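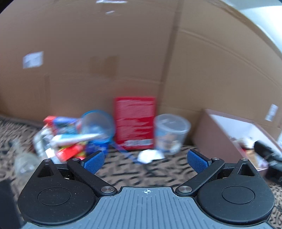
Asunto: Re: [vecinos-manriquez] Lo que sale de una despensa cuando se mueve

Brian Nzioka escribió el 27 de abril:
> Vecinos: he vaciado el armario del pasillo y lo tengo todo
> por la alfombra del salón. Cajas, envases, botellas de
> plástico, recipientes. ¿Alguien sabe qué recogen en el punto
> de la calle Skerno y qué hay que llevar a Umoslow? La hoja
> que repartieron tiene 8 páginas y no la entiendo.
> Brian

Hola, Brian:

Bienvenido al club de los que vacían primero y preguntan después. Yo presidí la sección local en septiembre, con el pasillo intransitable durante 13 días.

Te resumo la hoja, que he leído entera y nadie me ha devuelto la tarde:

– Cartón: a Skerno, plegado. Si llevas las cajas montadas te miran mal, y con razón.
– Botellas y envases ligeros: al contenedor amarillo del portal. Aplástalas y ponles el tapón.
– Recipientes de plástico duro: a Umoslow. También los que tienen tapa en alguna parte de la casa. Sé que piensas que la tapa aparecerá. Llevo más de 8 años esperando la mía.
– Cajas con algo dentro: ábrelas antes de tirarlas. El año pasado mandé a reciclar una con las llaves del trastero.

En Umoslow piden el número de expediente del edificio, el 2323. No sirve el 1093 que sigue pegado en el ascensor, aquel era de cuando lo llevaba Clandard.

Un consejo de alfombra: recoge primero lo pequeño. Lo grande se ve venir; lo pequeño se encuentra de noche y descalzo.

Si te sobra algún recipiente con su tapa, me lo quedo yo.

Saludos,
la del tercero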